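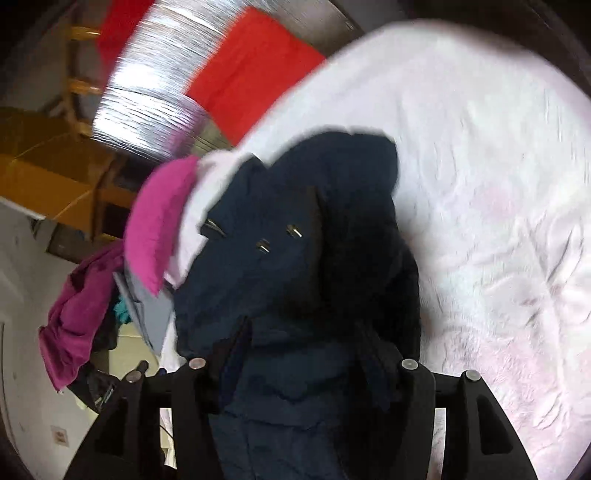 Dunkles, Helles und die Sache mit der Decke

Bei mir landet erst mal alles auf einem Haufen, Marineblau neben Knallpink, Lila, Hellgrau, und dazu eine große weiße Fleecedecke. Früher habe ich das abends um neun genau so in die Trommel gestopft (ja, wirklich) und mich dann über den Graustich gewundert. Inzwischen sortiere ich vorher, und das dauert keine fünf Minuten!

Ich fange immer mit dem größten Teil an. Die Decke raus, einmal kräftig ausschütteln, zur Seite. Sie wäscht bei mir allein, mit wenig Flüssigwaschmittel und ohne Weichspüler, den mag Fleece gar nicht. Heiß muss auch nicht sein, 60 Grad hebe ich mir für Handtücher und Bettwäsche auf.

Dann kommt Pink. Pink und Lila dürfen bei mir zusammen, aber beim ersten Mal lege ich ein Farbfangtuch dazu. Wer unsicher ist: feuchtes weißes Tuch an eine Innennaht drücken, kurz reiben, gucken. Färbt es ab, wäscht das Teil die ersten Male solo.

Schwarz und Marine auf links drehen. Bei allem mit Nieten oder Metallknöpfen bin ich da streng, mir hat so ein Ding mal einen Lieblingspulli ruiniert, 7 Ziehfäden auf einen Schlag. Zarte Sachen kommen deshalb ins Wäschenetz, meins ist von Idard und hält schon ewig.

Und die Etiketten! Bitte lesen, bevor man sie abschneidet. Ich schreibe mir Sonderfälle auf einen Zettel innen an der Schranktür.

Kleinkram wie Socken und Lappen fische ich ganz zum Schluss heraus, der steckt sowieso immer irgendwo zwischen den großen Teilen. Bei euch auch?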